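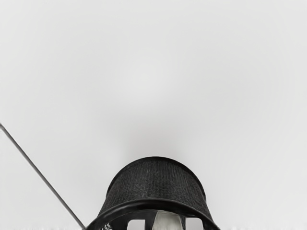

Fond gris clair uni, légèrement plus sombre vers le bas.

Choix d'un gris clair pour les murs d'une salle de réunion associative

Publié le 2019-03-09 dans la rubrique Peinture et revêtements

Notre association dispose, au rez-de-chaussée de la résidence Mussa, d'une salle de réunion de 68 m² dont les murs doivent être repeints avant le mois de juillet. Le bureau a retenu le principe d'un gris clair mat. Deux devis nous ont été remis. Le premier, établi par l'entreprise Gilley, s'élève à 3370 euros et prévoit une sous-couche ainsi que deux couches de finition. Le second, de la société Unberg, est moins élevé mais ne mentionne aucune sous-couche. Les murs actuels sont jaune pâle, avec plusieurs reprises d'enduit près des fenêtres. Nous souhaiterions savoir, d'une part, si la sous-couche est indispensable dans ce cas et, d'autre part, comment éviter qu'un gris clair ne paraisse bleuté une fois appliqué. La salle est exposée au nord.

Association Mussa

Bonjour,

La présence de reprises d'enduit justifie à elle seule l'application d'une sous-couche. L'enduit absorbe davantage que l'ancienne peinture et, en finition mate, les différences d'absorption se traduisent par des auréoles visibles en lumière rasante. Il convient donc de demander à la société Unberg de compléter son devis afin que les deux propositions soient comparables. Le poste à faire préciser est le suivant : lessivage, ponçage des reprises, impression sur l'ensemble des surfaces et non sur les seules parties enduites.

S'agissant de la teinte, une exposition au nord refroidit sensiblement les gris. Il est recommandé de retenir une nuance contenant une pointe d'ocre ou de terre d'ombre, et d'écarter les gris obtenus par simple mélange de blanc et de noir. Un essai sur un panneau d'un mètre de côté, déplacé d'un mur à l'autre et observé le matin puis en soirée sous l'éclairage artificiel, donne un résultat bien plus fiable que le nuancier papier. Il y a lieu de laisser sécher l'essai 23 heures au moins avant de se prononcer, la teinte évoluant au séchage.

Atelier Paltska

Même situation dans nos locaux l'an dernier. Nous avons renoncé à la sous-couche et avons dû faire passer une troisième couche. L'économie a été nulle. Pour la couleur, je ne saurais vous répondre, nous avions choisi du blanc.

Résidence_Est

Je me permets de compléter les réponses précédentes sur un point. Le mat profond se nettoie difficilement et les dossiers de chaises y laissent des traces. Pour une salle recevant du public, un mat lessivable ou un velours est préférable, au moins en partie basse. Pensez également à faire inscrire au devis la fourniture d'un pot de la même fabrication pour les retouches, avec la référence exacte de la teinte. Chez nous, les retouches effectuées au bout de 7 mois avec un pot d'un autre lot sont restées visibles.

Gestion des locaux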